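Progress report to Panyasiri: room refit at the Jarside guest house
Reporting period: to the end of February
Prepared by: Orathai Paisan
Reviewed by: Charoen Boonchu

1. Scope

The grant covers the refit of the guest rooms in the east wing at Jarside, including furniture, corded telephones, wall plates and minor paint repair. Building work, plumbing and the lobby are outside the grant. Nakum supplies the furniture. Pustus holds the wiring contract. Bakari Magesa manages both contracts on site.

2. Work completed

Painting is complete on the upper floor. The original plan called for one color throughout. Two wall colors were used instead, after the first supplier discontinued the gray in the larger can size. The change had no effect on cost.

Side tables have been delivered and placed in all upper floor rooms. The round model was selected over the square one after a trial in which the square corners obstructed the closet door. Each table was checked for level on delivery. Tables with an uneven foot were returned to Nakum and replaced under the order terms.

Telephones on the upper floor are installed and connected to the front desk line. Each was tested with one incoming and one outgoing call. Two units failed the outgoing test and were exchanged. The fault was in the line cord in both cases.

3. Work in progress

Wiring on the lower floor started late. Pustus had one electrician on site in place of two for the first part of the period. The second joined in February, and the work is now moving at the planned rate. Existing low outlets are being kept where they passed inspection.

Labels for the wall plates are on order. Kanyarat Jitpraphai has asked that the same wording be used in the room folder and on the labels, and the text has been revised to match.

4. Spending

Paint came in 300 dollars under its budget line. Delivery and return of furniture ran 400 dollars over. We request approval to move the paint balance to delivery and to cover the remaining 100 dollars from the reserve, which stands at 500 dollars. No other transfers are requested.

5. Room layout

The table is placed in the corner, with the telephone toward the back and the handset on the side nearest the left wall. The right side of the tabletop is kept clear for guest use. The raised rim was specified to stop small items from rolling off.
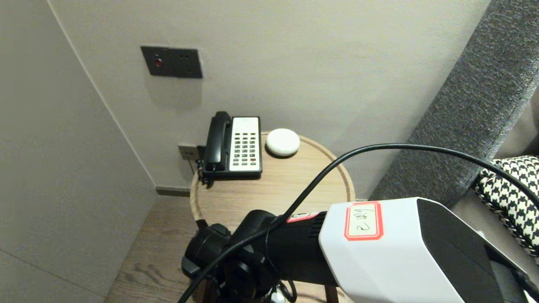
Can the telephone be moved to the desk in rooms that have one?
The line cord is long enough only where the desk shares a wall with the phone jack. In other rooms a longer cord would have to be ordered, and the present budget does not include it.

6. Next period

Lower floor wiring is to be finished first, followed by paint and furniture. Charoen Sangkhawat will carry out the final room check against the same form used upstairs. A revised inventory will be sent with the next report.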